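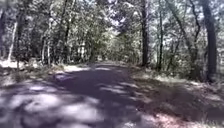 **Open day on the woods loop, who else went?**

**gravel_tooth** wrote:

I went to the Björklund open day at Brodbridge on Saturday and figured I'd post notes for anyone who couldn't get a slot. They were showing the path rover on the paved loop through the woods. Visitors were split into groups of 8 and each group got two runs, one with a staff member holding the stop switch and one where they let us pick the speed.

The route is 1,546 meters out and back. No painted lines, no curbs, trees over it nearly the whole way. The rover has to decide where pavement stops and grass starts using its cameras. They said GPS was too poor under the leaves to be worth much, so it gets used for logging and that's it.

On our first run it stopped 2 times. Both times it was a bright patch of sun on the pavement that it took for something solid. The operator cleared it from the tablet and it went on. Second run, slower, no stops.

I'd go again. Parking was bad, use the lower lot.

---

**mopboard** wrote:

I was in the 10 a.m. group. We had more stops than you did and I thought it was a weak showing. A straight path with nobody else on it is about as easy as outdoor driving gets. If it can't tell sunlight from an obstacle, what are we looking at? Basmont had a machine doing park paths last year and theirs didn't stop once while I was there.

---

**gravel_tooth** wrote:

Was the Basmont one under trees, though? I saw that demo too, if you mean the one by the ball fields. That was open ground.

---

**mopboard** wrote:

Partly open. There was some shade at the far end.

---

**tern_and_bolt** wrote:

I don't agree that a straight path makes it easy. Steering is the easy part, sure. Finding the edge isn't.

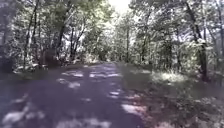 The verge comes right up to the asphalt with nothing between them, and the sun spots go across both. You can't use brightness to tell one from the other. Color helps some, but in shade the grass goes dark as well. I work on a mower project (Itstead, if anyone remembers the old thread) and this kind of light gave us more bad edge calls than rain did. We ended up throwing out 1,000 labeled frames because two people had drawn the edge in different places and neither was clearly wrong.

I'd also want to know what camera settings they used. With fixed exposure the bright spots blow out. With auto exposure the picture keeps changing while you drive. I asked, and the guy at the table said auto, with a limit on how fast it can change. He didn't know the numbers.

---

**mopboard** wrote:

Fine, but then they should say so at the start. The talk in the tent was all about how it's ready for parks departments. Nobody brought up sun patches until it stopped in front of us.

---

**gravel_tooth** wrote:

They covered it in our talk. Maybe they added it after your group.

---

**lowgear_pam** wrote:

Question from someone who missed it. How fast was it going, and did they let people walk beside it? I'm thinking of taking my robotics club to the next one. Middle school kids, so they will stand in front of it on purpose.

---

**gravel_tooth** wrote:

Walking pace on the slow setting. The fast one I had to jog a little to keep up. We had to stay behind it the whole time and there was a rope for the groups waiting at the start. I don't think they'd let kids step out in front, but they did a separate stop test on the lawn with a foam dummy, and that would go over well.

---

**tern_and_bolt** wrote:

Seconding the foam dummy. Also bring bug spray. And ask to see the replay station, it's a laptop on a folding table next to the tent and most people walked past it. They'll play back the camera view with the edge guess drawn on top.
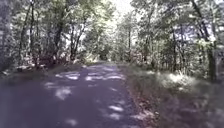
With the replay you can watch the guess get worse with distance. Close in, the line sat where I'd have put it. Farther up, it wandered into the leaf litter and came back. The planner only trusts the near part, so it drives straighter than the overlay would make you expect. I thought that was the most useful thing there and it had no sign on it.

---

**mopboard** wrote:

I didn't see the laptop. I would have liked that more than the tent talk.

I still think Basmont's is further along, but I'll go to the next one if they run it in the afternoon. The light should come in from the other side and I'd like to see if the stops move.

---

**lowgear_pam** wrote:

Thanks all. Does anyone have the email for group bookings? The form on the site only goes up to 8 and I've got more kids than that.

---

**gravel_tooth** wrote:

It's on the back of the handout. I'll dig mine out of the truck tonight and message you.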